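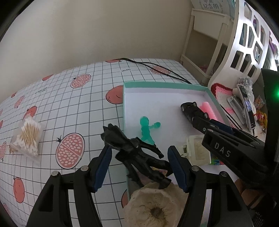

## Small treasures, sorted on the bed

Our July clear-out at the Skovness flat has reached the best bit — the bits and bobs! Everything gets tipped out on the pomegranate sheet (still my favourite colour in the whole room) and the keepers go in a shallow box with a mint-teal rim.

The black dragon is all spiky wings and tail, and I love it to pieces. The translucent green figure has one arm flung out and shares the box with a black toy car.

Cotton swabs live in a clear tub and are off to the bathroom shelf next. Two drawers left to go, and I can't wait to see what's in them!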